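Support / Tabletop Kits / Set-up Guides

Jan 30, 2023
By the Horel documentation desk

Horel Tabletop Kit: Section 4, Preparing the Work Surface and First Pick Tests

Read this section after the arm is fixed to the base plate and the emergency stop is tested (Section 3). You will need the green cloth set, the padded board, the bag of test objects and the Gandov control program already installed on your computer. The work takes almost 2 hours the first time. When the cloth must be changed later, it goes much faster.

CAUTION: Keep the arm power off during steps 1 to 6. The fingers of the gripper can close without warning if the program is started by another person in the room.

4.1 Placing the cloth

1. Put the padded board on the table with the soft side up. The long side must be parallel to the base plate.

2. Lay the larger cloth on the board. Pull it from the middle to the sides with flat hands. Do not pull only from the corners, this makes long diagonal folds that are difficult to remove.

3. Turn the cloth over the back edge of the board and fasten it underneath with the clips. Small puckers along the edge are normal and do not disturb the camera.

4. Hang the second cloth behind the board. It should fall lower than the table edge, so that no wall or cable is visible between the two cloths.

Note: The cloth does not need to be perfectly tight. Soft waves are accepted by the Gandov program. A sharp fold higher than the thickness of your flattest test object is not accepted, and you should smooth it again by hand.

5. Remove lint with a dry roller. Very small dark points that stay in the fabric can be ignored, but if you see many of them in the camera window, wash the cloth in cold water and let it dry flat. Do not iron with steam.

6. Check the lamps. The light should be even over the whole board. If you use the room light only, close the curtains, or the color will change during the day and you must repeat the calibration.

4.2 Checking the wrist camera

7. Switch on the arm power and start the Gandov program. Wait until the status field becomes green.

8. Move the gripper over the board with the hand controller, at the slow speed. Open the window "Wrist view".

9. Close the fingers until only a narrow gap stays between the tips. Put one flat test piece on the cloth, to the side of the fingers. In the wrist view the two finger tips must stand near the middle of the lower border, at the same height, and the test piece must be recognizable against the cloth.

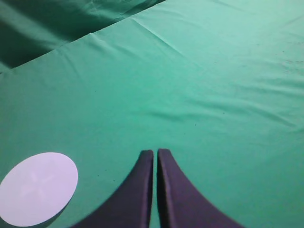 10. If one finger tip stands clearly higher than the other, loosen the two finger screws by a half turn, press both fingers against the setting gauge and tighten again. Use only the short key from the kit. With a longer key it is easy to damage the thread.

11. Press "Save view". The program keeps the position of the fingers and will warn you if it changes after a collision.

CAUTION: Never lower the closed fingers until they push into the padding. The board is soft and the program will not notice the contact immediately. Keep a distance of 8 mm during this check.

4.3 Checking the fixed camera

12. Move the arm to the parking position with the button "Park". It must leave the view of the fixed camera completely.

13. Take all test pieces from the cloth. Then put the ball on the cloth and open the window "Table view".

14. Turn the camera on its holder until the back edge of the table is horizontal in the window. Cloth should reach the left and the right border. If you see something else there, bring the camera closer or move the hanging cloth.

15. Give the ball a light push with one finger and take your hand away. The tracking mark in the window should follow the ball until it rests. Repeat this 7 times, in different directions. 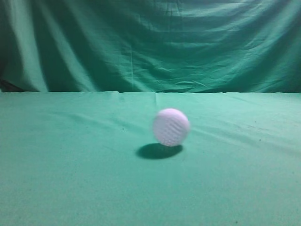
16. If the tracking mark jumps to the shadow, the lamp is too strong or too low. Raise it a little and repeat step 15. If the mark is lost only when the ball rolls fast, change "Exposure" from 4 to 2 and add more light from above.

Note: Some customers prefer the Dunetti lamp set for this work. It fits the same holder, but you must order the longer cable separately.

4.4 First pick test

17. Choose "Flat piece" in the menu and press "Start". Keep your hands outside the board.

18. When the arm has parked again, choose "Ball" and repeat. The ball is the more difficult object, so please do not be worried about a missed pick in the first tries. If all tries fail, return to step 9.

19. Save the report. The Heydari service team will ask for this file if you request help by phone or e-mail.

Continue with Section 5, Teaching Your Own Objects.

Related guides
Section 3: Mounting the Arm and Testing the Emergency Stop
Section 5: Teaching Your Own Objects
Changing the Gripper Fingers
Washing and Storing the Cloth Set
Gandov Program: Release Notes for July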